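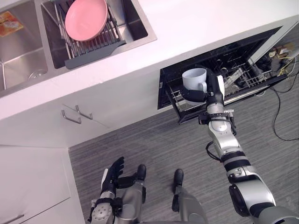

Is there any point in going to one of these open days if you don't work in the field? There is, as long as you go for the kitchen and skip the talks, and as long as you don't mind standing still for a good while.

That's the short version for those of you who only read the first few lines of my messages (I know you're out there, and I don't blame you one bit). The long version follows. I promised the list a report on the open day at Plenditz and then let it sit while the garden got away from me, so my apologies to everyone who wrote to me privately asking whether I'd gotten lost on the way home.

On Aug 26, 2019, a member of this list wrote:
> I see the Plenditz open day is going on again this year. I went to the
> one in April and came away a bit let down. It was mostly slides, and the
> arm they had out was only waving at people. Has anybody on the list seen
> the kitchen demonstration? I'd like to know if it's real work or just
> for show, and whether the hands are any better than the ones Flostex
> was taking to the fairs. Also, is there parking?

Parking first, because I can answer that one with confidence. There is a gravel lot behind the building with room for plenty of cars, and when it fills up they send you across the road to the Geagea warehouse and you walk back. Wear decent shoes.

Now the kitchen. It isn't on a stage, which I liked very much. They've fitted it into the same room where people have their desks, with a real counter, a double sink and a built-in dishwasher, and the robot stands right up at it on its own two feet the way you or I would. The job while my group was there was dishes, and in particular mugs. You'd think you would get tired of watching a mug, but I have to tell you I didn't! I've unloaded and loaded a dishwasher every day of my grown life and never once considered how much there is to it. There's the rack, which is all prongs and gaps, and there's the door hanging down in front of your shins, and there's the mug itself, with a handle sticking out on one side only.

The hands are what I'd been hoping to see up close. They're black, with separate fingers and a thumb, and when one takes hold of a mug the fingers go right around the side of it. I had pictured something more like a pair of tongs. I can't make a fair comparison with Flostex, as I've only seen theirs behind a rope and from the back of a crowd, but I'd be glad to hear from somebody who has been near both. My own feeling is that the hand you aren't watching is just as interesting as the one you are. While the right one had the mug, I kept looking over at the left

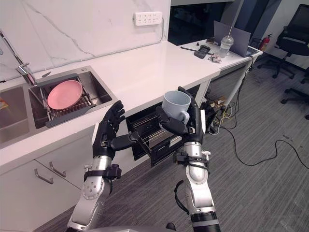
and wondering how much of its time goes into simply staying out of the way. I asked our guide about that and got a very patient answer, most of which went over my head, but the part I held on to is that they think of the two arms as one problem. It made sense to me. If you've ever carried groceries in one arm and tried to shut a door with the other, you'll know what was meant.

As to whether it's real work or for show – a bit of both, I'd say, and they were open about that. It is slow. Our guide told us they'd set themselves 200 tries at the mug job for the week and had gotten through 79 by the time we came in, and that we were welcome to watch as many as we could stand. I stayed for 3 and then my knees had had enough. They don't dress it up with music or a voice telling you how amazing it all is, and after the Lumance show a few of us went to, that was a great relief.

Some practical things. Groups are small, so put your name down at the front desk as soon as you get there; they told me they'd had some 254 visitors through by the middle of the afternoon, and the later groups were getting hurried along. Stay behind the tape, and turn the sound off on your phone. The coffee is free and tastes like it. Questions are very welcome, even the silly ones, and I asked several.

If there's enough interest I'd happily go again next year and share a ride with two or three of you. I have room in the back as long as you don't mind the dog blanket. Just write to me off the list so we don't fill up everybody's mailbox, and let me know if you'd be coming from the north side or the river side.

Warm wishes to all, and do send in your own notes if you were there in April.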